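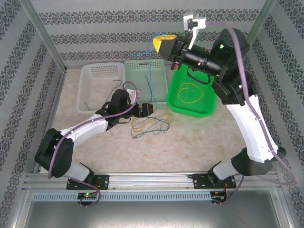
About Brarkora

Brarkora Historical Research is a private records research company based in Dartmouth, Nova Scotia. We locate, copy, transcribe and index documents relating to merchant shipping in the North Atlantic during the Second World War. Our clients are authors, family historians, local museums, heritage consultants, and law firms that need a documented chain of evidence for a vessel or a period of service.

The company was founded by Kathleen Tierney, formerly a records manager with a marine surveying firm, and Ruairí Buckley, who had worked for several years as an independent researcher on convoy routing. It is still privately held by the two founders. We take no advertising and do not sell records to genealogy subscription sites.

Scope of work

Our period is September 1939 to the end of 1945. Requests outside that range are accepted where they concern the earlier or later history of a vessel already under study, for example its launch, its sale or its scrapping.

The geographic focus is the western end of the convoy system: Halifax, Sydney, Saint John, St. John's and the St. Lawrence ports. Most enquiries concern ships that sailed in the HX, SC and ON series. The HX series began at Halifax in September 1939 and its western terminus moved to New York in September 1942, so a search for a ship in an HX convoy may involve Canadian or American records depending on the sailing. SC convoys began at Sydney, Cape Breton, in August 1940. Clients often assume that a ship sailed from the port where the crew member signed on. This needs to be checked in every case.

We do not research army or air force personnel. Naval personnel are covered only where they served aboard merchant ships, chiefly as gunners or signals staff.

The Doherty cards

The company's principal holding is the Doherty collection, a card index compiled by a retired shipping clerk between the late 1940s and the 1970s and acquired by us from his family. It consists of 1386 cards. Each card deals with one vessel and typically gives the ship's name, former names, gross tonnage, owner or manager, port of registry, and a running list of arrivals and departures in the compiler's own abbreviations. Fields were left blank where he had no source. Later additions are in ballpoint and can be distinguished without difficulty from the original typescript.

The cards are a secondary source and are treated as such. Comparison with port and convoy documents shows that dates of arrival are generally reliable, while dates of departure often reflect the day a vessel cleared customs and may precede the actual sailing. Tonnages were copied from published registers of varying years. Where a card disagrees with a contemporary document, both readings are reported and the contemporary document is preferred unless there is a stated ground for doing otherwise.

All cards have been scanned front and back at 600 dpi and stored as uncompressed TIFF files, with a derivative PDF for client use. The originals are kept in acid-free boxes and are no longer handled for routine enquiries.

The Nekov catalogue

Nekov is our internal catalogue. It was built for the Doherty cards and has since been extended to cover every document copied in the course of client work, subject to the copying terms of the institution concerned. At the last count, in April, it held 1612 vessel records. The figure is higher than the number of cards for two reasons: some ships absent from the cards have been added from other sources, and ships that changed name or flag during the war now have a linked record for each identity.

The linking matters more than it may appear. A vessel seized, requisitioned or transferred could pass through two or three names in as many years, and the older indexes tend to file each name separately with no cross-reference. In Nekov, each hull has a permanent identifier that does not depend on name, owner or flag. Official numbers and signal letters are recorded as attributes of the identity to which they applied, with start and end dates where known.

Every statement in the catalogue carries a source reference, a date of entry and the initials of the person who entered it. Corrections do not overwrite the earlier reading – the superseded value is retained and marked. A client who received a report some years ago can therefore be told what has changed.

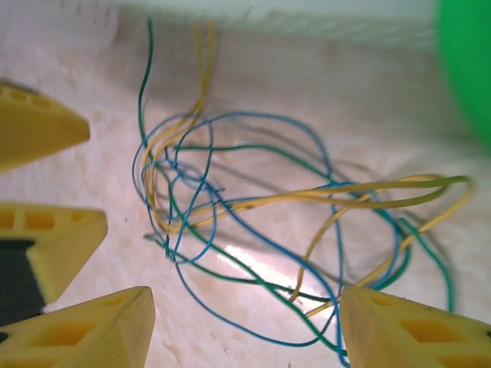
Nekov is not available online. Extracts are supplied as part of a report, or as a spreadsheet for larger projects. We have looked at public access on several occasions and have deferred it each time, mainly on account of the differing reproduction conditions attached to the underlying documents.

Transcription standard

Transcripts are prepared to an in-house standard known as Rosomo, now in its third revision. It was written by Kathleen Tierney after an early project in which two transcribers had expanded the same set of abbreviations in different ways. Its main provisions are as follows.

Spelling, capitalization and punctuation are retained as found.
Expanded abbreviations are given in square brackets.
Illegible characters are shown by a full stop within square brackets for each character, where the number can be determined, and otherwise by the word illegible.
Times are left as written. The time zone is noted only where the document states it or where it can be established from a related signal.
Positions are left in degrees and minutes. Conversion to decimal degrees, if requested, is placed in a separate column.
Struck-out text is transcribed and labelled.
Stamps, initials and marginal notes are recorded with their position on the sheet.

Each transcript is read against the copy by a second person before release. Tables of figures are keyed twice and compared by machine. A copy of the standard is sent to any client on request, and other researchers are free to adopt it with acknowledgement.

How an enquiry proceeds

An enquiry begins with a written request giving the name of the ship or person and whatever is already known. Copies of discharge papers, letters and photographs are useful, including those that seem to contradict each other. Please send copies only. We do not accept original documents by post.

A preliminary search of Nekov is made at no charge and normally answered within 3 working days. If the preliminary search shows that further work is justified, we issue an estimate listing the record series to be examined, the hours allowed for each, and any copying fees payable to outside institutions. Work starts once the estimate has been approved in writing. Hours not used are not billed.

The finished report sets out the findings, the sources examined and the sources examined without result. Negative results are always listed, and are charged at the same rate as positive ones, as the labour involved is the same. Levels of confidence are stated in words. "Confirmed" means two independent contemporary sources. "Probable" means a single contemporary source, or several later sources that do not derive from one another. Anything weaker is reported as "unverified".

We are regularly asked to state whether a particular crew member was aboard on a particular crossing. In many cases the surviving papers show only the dates on which an individual joined and left the ship. The report will then give those dates and the voyages that fall between them, and will go no further.

Staff

Ruairí Buckley is responsible for convoy and routing research and prepares most vessel histories. His particular interest is the slow convoys of the winter of 1941 and the stragglers' routes issued to them.

Kathleen Tierney manages the catalogue, the transcription program and all client estimates. She is the first point of contact for museums and legal clients.

Transcription is carried out by a small group of contract staff in Nova Scotia and New Brunswick, all of whom have completed a trial batch under the Rosomo standard.

Access and contact

The office is open by appointment. Researchers wishing to consult scans of the Doherty cards may do so on the premises, free of charge, by arrangement at least a week ahead. There is one reader's desk. Pencils and laptops are permitted, and photography of the screen is allowed for private study.

Correspondence in English or French is welcome. Replies in French may take slightly longer. Invoices are issued in Canadian dollars, and clients overseas are asked to pay by bank transfer.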